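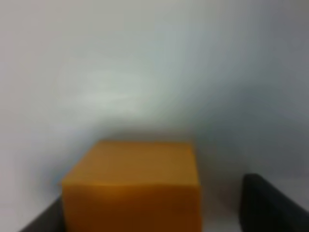 Drawing Fundamentals, Unit 5
Value and Form: The Cube on a White Ground
Handout for studio section, revised 4 August 2021

Required before this unit: the Unit 4 exercise on ellipses, and the first chapter of the Pramum reader (perspective terms only).

5.1 Purpose

The cube is used in this unit for its small number of planes. From a normal seated position a student sees either two or three of them. Each plane is flat, so under a single main light it holds close to one value, and the change from one value to the next takes place at an edge. Curved forms are covered in Unit 6.

The setup consists of colored cubes on a white table, with a drawn outline marking the placement area. Orange and teal were chosen for their separation in hue. They are closer in value than most students expect, and this causes the most common error in the first set of drawings: the orange is drawn too light.

5.2 Terms

Local color. The color of the object apart from the effects of light.

Value. Lightness or darkness on a scale from 1 (paper) to 10 (full black). All readings in this course use the ten-step Paisan strip. Other strips number in the opposite direction and should not be mixed with it.

Plane change. The line at which two faces meet. On a cube with slightly rounded corners the plane change has a measurable width and is drawn as a narrow band, with no outline.

Cast shadow. The area of the ground from which the object blocks the main light. It begins at the base.

Ambient fill. Light reaching the shadow from walls, ceiling, and table. On a white table the fill is strong and cast shadows are pale. 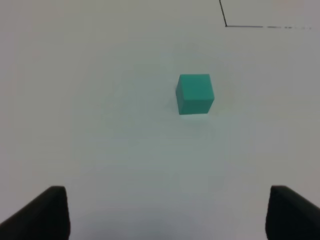
Jintana Srithong

5.3 Reading the top and front planes

With overhead light the top plane is the lightest. The front plane is darker and also looks more saturated. Students tend to record the saturation as additional darkness. Check with the strip held at arm's length, one eye closed, and write the number in the margin before any shading is done.

Procedure:

Block in the cube with a hard pencil. Keep vertical edges vertical unless the viewpoint is steep.
Take a reading of the top plane, then the front plane, then the side plane if visible.
Take a reading of the table next to the cube and a second reading at the far edge of the table.
Shade the darkest plane first, to the number recorded.
Shade the remaining planes relative to it.
Add the cast shadow last.

The difference between top and front on a matte cube under the studio ceiling lights is usually 2 steps. If your readings differ by more than this, move the strip out of your own shadow and repeat.

5.4 Adjacent and separated cubes

When two cubes of different local color stand face to face, the joint between them is read as a color boundary and the two can flatten into a single block.

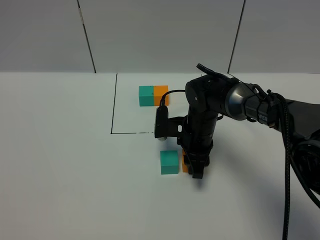
The remedy is to draw the shared edge at the top and front planes as two separate decisions. At the top, compare the two light values directly. At the front, compare the two darker values. The step across the joint is seldom the same in both places. Where the cubes stand apart, the strip of table between them needs its own reading, as it receives some color from both sides.

Overlap is treated as in Unit 4. Draw only the visible portion of the rear cube, after constructing the whole of it lightly to confirm that its base sits on the table.

5.5 The ground plane
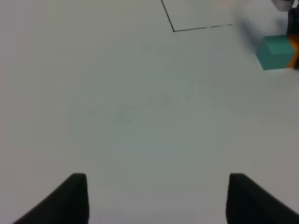 A white table is rarely white in the drawing. Its value and tint shift with distance from the lamp, the color of nearby objects, and the angle of view. The tabletop from this position reads as gray almost throughout, warmer on the left and turning gray-green through the middle, and along the top there is a pale greenish tint with a faint pinkish-red one beside it. Both tints have soft limits and should be laid in with the side of the pencil. The black outline is a different matter: it is a mark on the surface, it has hard edges, and where the line breaks into dashes the breaks are drawn as they are. Do not repair it.

For the tonal version, ignore tint and record value only. For the color version, use the Fustonell gray set with one warm and one cool pencil added.

5.6 Assignment

Two drawings on Zuslow 894 paper, smooth side.

Drawing A: one cube, graphite, all readings in the margin.
Drawing B: two cubes touching and one apart, graphite or color.

Margin readings are graded together with the drawing. Erased readings are accepted if still legible. Sheets are to be labeled on the back with name, section, and seat position, and stored flat.

Reading for Unit 6: Pramum reader, chapter on cylinders, up to the heading on reflected light.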